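Security deposit deducted for "repainting and flooring" after a two-year tenancy: what is the landlord required to show?

Posted in Renting and Letting > Deposits and move-out
Last edited 1 Oct 2024

Posted by unit_207

I rented an unfurnished two-bedroom apartment in the Ondum building on a fixed lease, managed by Prollgate. The lease ended in June and I did not renew. I gave written notice on time, returned both keys and the parking tag on the last day, and got a signed receipt for them. I left a forwarding address on the move-out form.

I have now received an itemized statement. It lists three deductions:

Repaint, living room and hall: 151 dollars
Floor, living room, refinish: 207 dollars
Cleaning, oven: 40 dollars

The rest of the deposit was returned by check with the statement. No receipts or invoices were enclosed. The statement says "per schedule" next to each line, and I have no schedule. It isn't attached to the lease, and the lease does not refer to one.

Condition at move-in: I filled out the inspection checklist and kept a copy. Under "living room floor" I wrote "light scratches near balcony door, dull patch by radiator." Under "walls" I wrote "OK." The manager countersigned it. There was no joint inspection at move-out. I asked for one by email and got an automatic reply.

Condition at move-out: I filled the nail holes in the living room (picture hooks only) and wiped down the walls. The filler was white and the walls are off-white, so the spots show in daylight. I did not touch up the hall. The oven I cleaned myself, but I will admit the racks were not perfect.

What I want to know:

Is the landlord allowed to charge from a schedule, or does it have to be the actual cost?
Does the age of the paint matter? It was not new when I moved in.
Does cashing the check mean I have accepted the deductions? I have not cashed it yet.
Is the missing move-out inspection a defense by itself?

I would like to dispute this in writing first and go to small claims only if I have to.

Posted by Fixture_Schedule

The rules are set by state and sometimes by city, so check your own statute before you rely on any of this. The general structure is similar in most places. I will take your points in the order you gave them.

Schedule versus actual cost. A deposit is normally held against actual loss. A price list can serve as an estimate, but many statutes require the landlord to provide receipts or invoices, either with the statement or on request, and some set a dollar threshold below which receipts are not required. Look for that threshold. A number of them are set low enough that your oven line could fall under while the other two do not. If the work was done by the manager's own staff, the usual requirement is a description of the work, the time spent and the hourly rate. "Per schedule" does not meet that standard. Your first letter should ask for the schedule, the invoices and the date the work was completed.

Age of the paint. Yes, it matters. Interior paint is treated as having a limited useful life, and a tenant who damages it is responsible at most for the value that remained. If the living room was last painted well before you moved in, the remaining value after a two-year tenancy may be small or zero. Ask for the date of the last repaint. The landlord has that record, and you do not. Small nail holes from picture hooks are treated as ordinary wear in many places, but not in all. Mismatched filler weakens your position somewhat. It can be argued that the patches needed paint where the holes alone would not have. It does not justify the hall, which you say you never filled or touched. Ask for the hall to be priced separately from the living room.

Floor. Your checklist is the strongest document you have. The scratches and the dull patch are recorded and countersigned, so they cannot be charged to you. The landlord would have to show damage beyond those two items. A full refinish is also an improvement to a floor with existing wear, and the same depreciation argument applies. Floor finish has a longer assumed life than paint, so do not expect it to come out at zero if there was new damage. Was there a rug, and did you use felt pads under the furniture? You do not need to volunteer this, but know the answer before a hearing.

Cashing the check. Read the check and the cover letter for wording such as "full and final settlement" or "payment in full." If there is none, depositing it is generally treated as accepting the undisputed portion. If there is such wording, do not deposit it until you have looked up how your state handles accord and satisfaction for deposits. Some states do not allow a tenant's deposit rights to be waived this way. In either case, state in your letter that you dispute the balance and that you accept the check only as partial payment.

Missing inspection. This depends entirely on the statute. In some states the landlord must offer an inspection before move-out and loses certain deductions if it fails to. In others there is no such duty and your request counts only as evidence that you acted reasonably. Save your email and the automatic reply with full headers.

Check the deadline too. The itemized statement has to be sent within a fixed number of days after the tenancy ends. Compare the postmark on the envelope with your key receipt. If it was late, the right to keep anything may be lost, and in some states there is a penalty multiple for bad faith. Do not threaten the penalty in the first letter unless you have confirmed the dates.

Send the letter by certified mail with a return receipt. Keep it to one page. Put the three deductions in the same order as the statement, with one short paragraph under each, and give a date for the reply.

Posted by Abdella

I would just pay the oven and fight the other two. It looks better.

Also check if the same company has the schedule on its website. Matum did this to me at my old place, and the schedule had been online the whole time under "resident documents." It did not make the charges right, but at least I could see how they came up with them. In my case it was a flat price per wall, so I asked which walls, and they took two of them off.

Posted by lease_addendum_b

The first reply covers the law. I will add the evidence side, which is where most of these disputes are decided.

Draw a floor plan. It does not need to be to scale, but it should be large enough to read across a table. Mark the balcony door, the radiator, the position of each picture hook, and the areas listed on the move-in checklist. Use one color for conditions that existed at move-in and another for anything you accept as yours. Leave the rest blank. A small claims judge has a few minutes per case and will follow a plan more easily than a written account.
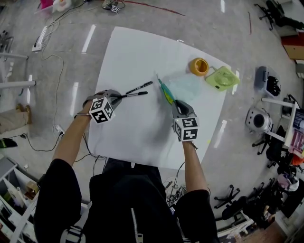

According to Fixture_Schedule, the plan should go to the landlord along with the first letter, with the countersigned checklist stapled behind it, so that neither can be described later as something prepared for the hearing. I agree with that. Date it and sign it on the day you draw it.

Other items to collect now:

The move-in checklist, both sides, legible copy.
The key receipt.
The envelope the statement came in. The postmark is evidence, so do not throw it out.
Any listing photos of the apartment from before your lease. Old rental listings often stay online and may show the floor and the wall color.
The current listing, if the unit is being advertised again. If it was re-rented without the floor being refinished, the charge has no basis. Save the page with the date showing.
Your own move-out photos in their original files, not screenshots. The file date can be questioned if they have been re-saved.

On the floor, ask for the contractor's invoice and see what area it covers. Refinishing is usually priced by the square foot. If the invoice includes the bedrooms or is for the whole building, ask how your share was worked out.

On the oven, I disagree slightly with Abdella. Paying a charge you think is overstated is your choice, but concede it in writing and for a stated amount. "I accept the oven line in full and dispute the other two" is fine. Silence on the oven is not, as it leaves the total unclear.

Before you file, confirm who the correct defendant is. The management company and the owner may be separate entities, and the lease should name the landlord. Prollgate may only be the agent. The county property records will show who owns the building, and the secretary of state's business search will give you the registered agent for service. Filing against the wrong party is a common reason for having to start over and pay the fee again.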